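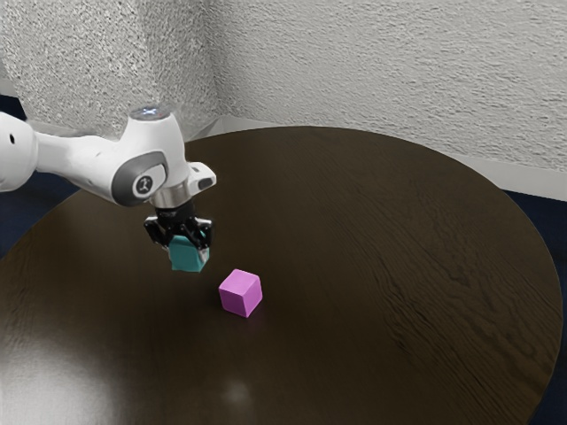
Round table in dark brown timber, with two coloured cubes.

Hirnus 129 round dining table, reviewed after five months

We replaced a rectangular table with the Hirnus in December. Our dining area is a square nook off the kitchen, and the old table left one person wedged against the wall every night. A round top seemed worth trying.

The 129 in the name is the diameter in centimetres. That seats four comfortably and five if one of them is a child. Six is possible for a cup of tea but not for dinner, as the plates start to meet in the middle. Check your chair width before you buy. Ours are fairly wide with arms, and only four will tuck in.

Price was $965, plus delivery. The Tapia was $200 cheaper at the time and I looked at it twice, but the top flexed when I leaned on the edge and the finish already had rub marks on the floor model. The Zurnon was nicer than either and well over what we wanted to spend.

Assembly took two of us an hour. The base comes in two halves that bolt together, then the top goes on upside down on a blanket. The supplied Allen key is too short to get any leverage, so use your own. One of the threaded inserts was slightly crooked and needed some persuasion. The instructions skip the levelling feet entirely. They screw in last, and our floor slopes enough that we needed all of them.

The finish is a hardwax oil. Water wipes off if you get to it the same day. Soy sauce left overnight made a faint ring, which came out with a light sand using 400 grit and a dab of oil. Hot dishes need a trivet. Dark timber also shows dust and crumbs more than our old pine did, and late afternoon sun makes every smear obvious.

Stability is good. Leaning hard on the rim doesn't tip it, and the pedestal leaves plenty of room for knees, although taller visitors tend to kick the foot of it.

The matching Lirkodo bench is sold as a set option. It is straight, so it sits awkwardly against a curved edge. Skip it and buy chairs.

Re-oiling is recommended twice a year. A small tin costs $29 and should last a few coats.

Four stars. I took one off for the crooked insert and the missing page in the instructions.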